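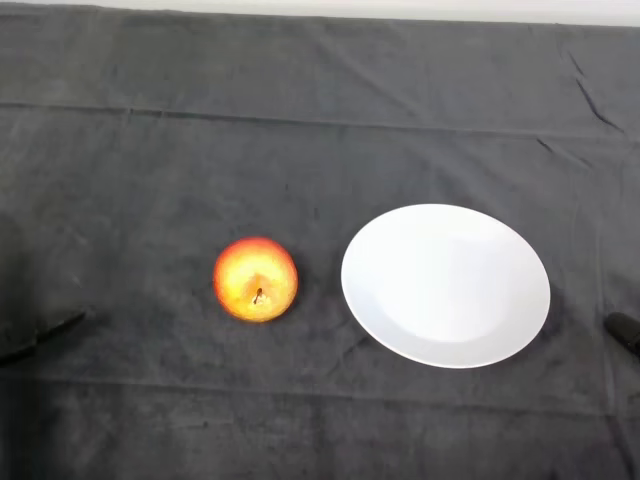
2 January 2025

Happy new year, all! I've spent most of the holiday on my knees behind the telly, which my family will tell you is how I like it. The old speakers have finally gone to the charity shop in Usturcombe and I've put in a new pair of Smits bookshelf ones, plus a little Inum amplifier I'd been eyeing up since the summer. I ordered the lot in December and it arrived in two enormous boxes, one of which was mainly air.

First job was deciding where they'd live. Our front room is long and thin with a chimney breast sticking out halfway down, so there's never been a good spot for anything. I had the old pair shoved up on top of the bookcase (I know, I know) and everything sounded as if it was coming from next door. The new ones are on proper stands, pulled well out from the wall, and oh, the difference! The bass used to boom every time somebody on the radio had a deep voice and now it just sounds like a person talking.

Stands, by the way, cost more than I thought stands could cost. I went for the Vellodau ones in the end, the plain black sort with a channel up the back to hide the cable. They come flat packed with four bolts each and an Allen key that's slightly too short to turn comfortably. I used my own after the first stand and the second took me half the time.

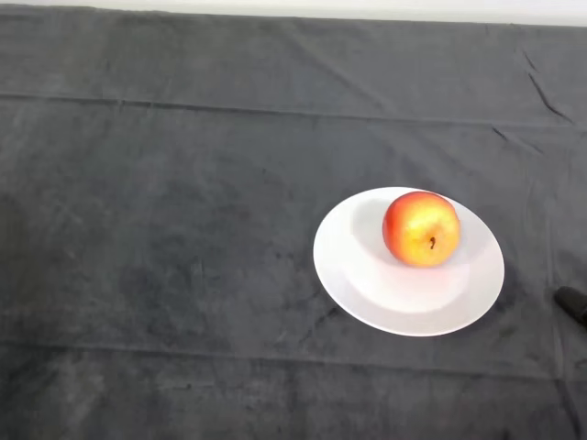

Cable was the next thing. I bought six metres thinking that was loads, and of course by the time you've gone round the hearth and along the skirting there's hardly anything left to play with. I got away with it by moving the amp to the other side of the telly, which meant the aerial lead wouldn't reach, which meant another trip into town. You can see how a whole afternoon goes.

I also managed to wire one speaker back to front. If you've never done it, it's a very odd sound, sort of hollow, with the singer wandering about all over the room. I sat there for two whole albums wondering whether I'd wasted my money before I thought to check the red and black at the back. Swapped them over and there she was, bang in the middle, singing at me from just above the fireplace.

Still to sort: the remote, which turns the amp up and also changes the channel on the telly. I've tried holding it at an angle. There's supposed to be a setting for it somewhere in the menu, so I'll have another go at the weekend, and if anybody has the same amp and has cracked it, please leave me a comment!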